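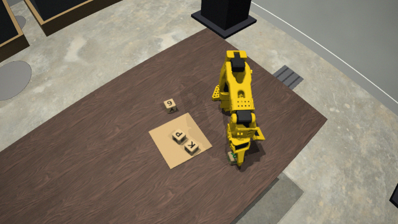 A yellow robotic arm mounted at a wood-grain table, in a computer rendering.

Search this site Enter keywords Go

When Chief Warrant Officer Dorota Chmielewska reported to the Willema Reserve Depot, the supply room kept its records in pencil. She was 19 and had signed on for a single term. She stayed for 30 years, and this spring the depot named its training hall in her honor.

The hall replaces two storage bays that the maintenance company had outgrown. Every soldier assigned to the company now completes 200 hours of instruction there before working on a vehicle without supervision.
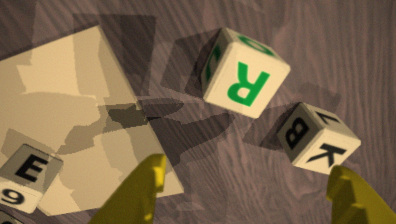
Chmielewska wrote much of that course herself. Her first outline, typed on the back of requisition forms, covered brakes, tires and cold-weather starting. Later versions added recovery work, after the company spent a hard winter pulling trucks out of flooded roads near Zorkinport.

"She expected the paperwork to be as clean as the engine," said Major Henryk Wysocka, who served under her as a lieutenant. "If a form was wrong, the truck stayed where it was."

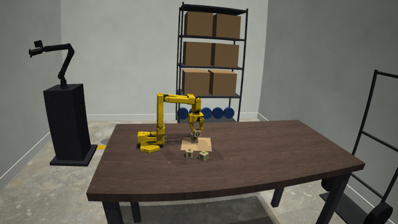

Colonel Zuzanna Makowska, the depot commander, told guests at the naming that 3,975 soldiers have passed through the course. Many went on to civilian work in trucking and farm equipment repair. Others, including Sergeant First Class Aleksandra Żak, returned to teach it - Żak now leads the evening section.

Members of the first class presented Chmielewska with a brass plate bearing their names. She read each one aloud before taking her seat.

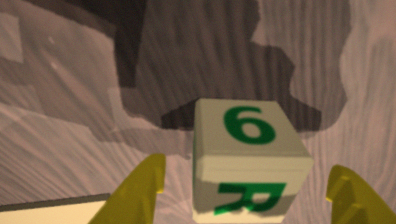 ZORKINPORT, May - The company will open a second section of the course at the armory here in the fall. Enrollment is open to reserve members who have completed basic training, and applications are accepted through the unit clerk.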